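Gallery: Is a Sorted Parts Tray Worth the Bother?

Every guide to refurbishing old office towers tells you to lay the parts out in a purpose-made tray. I've been hearing it for 19 years and mostly ignored it. A muffin tin did the job. When the bench at Putport got a printed tray with a slot for each component, I went along expecting to be annoyed, and I was, a little.

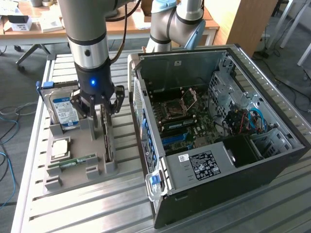
The claim, as put to me by Ka-ming Pan, is that sorted parts save time. Maybe. I'd like to see someone measure it over 3000 machines before I believe it. What I'll grant is that a processor with a recess to itself isn't going to get an elbow on it, and that a hard drive standing upright in its carrier takes up less bench than one lying flat.

The towers are another matter. Blue is supposed to mean "touch this": blue latches, blue tabs, a blue handle at the front corner of the case. Then they go and make an expansion slot blue as well. I don't find it as self-explanatory as its fans do.

A board with the socket standing open makes me nervous. Put the processor in early or leave the load plate shut, I say, and Kwok-wai Yuen says I fuss. The DIMM slots are easier to like. White clips at both ends, black slots, hard to get badly wrong, though I've met two people who managed it.
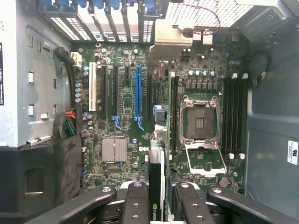
Anil Amin
Bench notes and gallery, Putport

Graphics cards are where my patience goes. An old NVIDIA card in an office tower is often more trouble than it's worth, and I'm not convinced that every machine going out the door needs one. Most of them will be doing email and somebody's tax return. Tzs-kin and I disagree on this and will go on disagreeing.

Back to the tray, then. Memory gets a long slot to lie in, and the drive stands at the back with its Western Digital label facing out, so you can read it without picking it up. Fine. That part I'd keep.

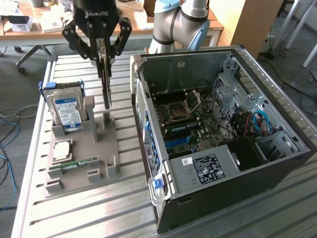
What I'd change

Bigger labels, for a start, and a lip along the front for stray screws. I'd also want a second tray in a different colour. Grey on a metal bench is a poor choice for anyone whose eyes are past their best. The muffin tin stays on my shelf until May.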